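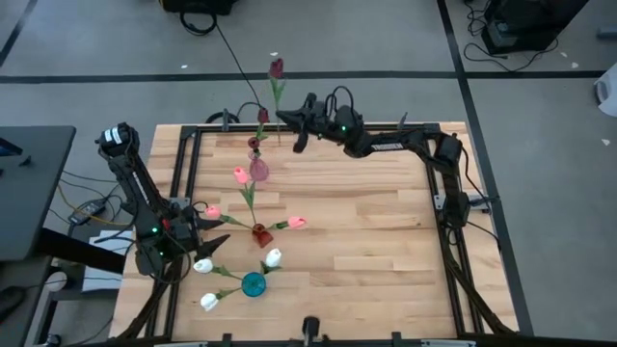 Hello everyone, and thank you for all the kind replies to my note about dusting silk peonies, I have read every one of them and the cold hair dryer is a great success in this house. I wanted to answer the question that came in this morning about tulips, because I have been fussing with artificial tulips since April and have opinions! To my mind the vase makes more difference than the flower. Look at the dark red ones in the mauve-pink glass: only three stems, a bulbous body with a narrow neck to hold them, and one tulip standing taller than its companions. I find that so much easier on the eye than a big bunch all at one height, and on a light wood top like that butcher block the dark blooms show up beautifully.

I'll paste the question in again for those of you who get the digest and may have missed it, with my answers in between.

> Hello all, new to the list and enjoying it very much. I bought
> artificial tulips for my dining table and they look stiff as
> pencils. I have 6 of them in a wide glass cylinder and they all
> slide out to the rim and lie there. Am I supposed to cut them?

Welcome! The wide cylinder is your trouble, I think. Real tulips lean on each other and the leaves fill up the middle, but the artificial ones tend to have skinny stems and they just roll around to wherever they like. You can put clear floral tape across the top in a grid, which works fine if you don't mind seeing it, or you can do what I did and hunt up a vase with a narrower neck. I'd split your six into two vases of three and put them a hand's width apart, one a little behind the other.

As for cutting, yes, but please bend first and cut second. I ruined a very nice bunch of Clidness tulips by snipping them all to the same length before I'd even taken the tags off. Most stems have a wire inside, so fold the bottom inch or two up on itself, stand it in the vase, and live with it for a day. If you still like it the next morning, go ahead and get out the wire cutters (never your good scissors, ask me how I know).

> Also the stems are dead straight. Is there a trick to curving
> them, or do I need to buy better ones?

You don't need better ones. Run the stem between your thumb and the side of your finger, slowly, the way you'd curl ribbon but much more gently, and do it all the way along so you don't get a kink. If yours are the rubbery kind, a bowl of warm tap water for a few minutes softens them up, but keep the flower heads out of it if they're fabric. I have the Bedoya ones in the front hall and they took a curve nicely without any water at all. Leave one of them nearly straight. A whole vase of swoops looks like it's in a high wind.

> Last thing, does anyone put something in the bottom? My vase
> tips if the cat so much as looks at it.

I do, in the opaque ones. A bag of 300 grams of aquarium gravel from Dosach does two of my small vases with some left over. In clear or tinted glass I don't like to see gravel, so I use the flat glass pebbles, and only a shallow layer, because a deep one hides the pretty part of the vase. A dot of museum putty under the base does more for cats than any amount of pebbles, though do test it on a corner of the table first if your finish is oil or wax.

I have 182 stems in the closet under the stairs at the moment, all kinds, sorted by color in long flat boxes, and I'd be glad to send a few spare tulips in cream or yellow to anyone who'll cover the postage. Write to me off list, please, so we don't fill up everybody's inbox.

And if anybody knows whether Wito still makes the little bud vases with the ribbed sides, I broke one of mine and would dearly love to match it.

Warmly, and with glitter on my sleeves from something else entirely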